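Zurkatstead Oral History Program
Progress report to the Nurnetti Fund, prepared by Consuelo Quintana

In this period we continued to record the older residents of the Murkama valley and to put their stories in order for the public archive. The work went well in most parts. The transcription is slower than we planned in the application, and I explain the reasons further down.

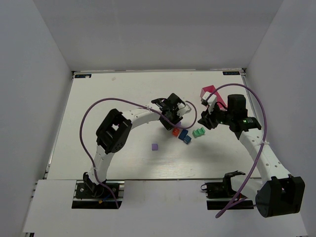 Report no. 4

Interviews. We completed the recordings in the upper villages and started in Cordero, where many families came to work in the tile factory. Four speakers asked us to keep their names closed, and we respect this in the catalog. One lady wished to hear her recording before signing the permission. She corrected two dates and the name of a bridge, so now we offer the same to every speaker.

Transcription. The archive has now 3,169 pages of typed text. The difficulty is the valley speech, which changes from one village to the next — our typists know the town language well, but not always the words for tools, animals and weather. Iker Villanueva prepared a word list for them and it already saves time. Three long interviews are still waiting because the sound is weak and must be listened to many times.

Public use. The local school used parts of the recordings in its history lessons in May. The teachers asked for shorter pieces with a simple text beside them, and we would like to prepare these in the next period.
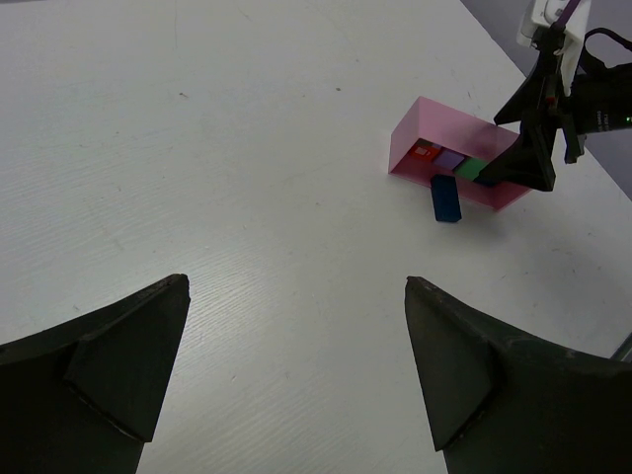
White tabletop, close view.

Money. The spending follows the budget, with one change. We paid less for travel, as the speakers in Cordero live near each other, and we ask your permission to move the difference to transcription. The table of costs is sent separately.

Next steps. We will finish the interviews in Cordero, check the three difficult recordings and send the first part of the catalog to the Fund for comments. The reading room stays open on Monday afternoons for families who want to listen.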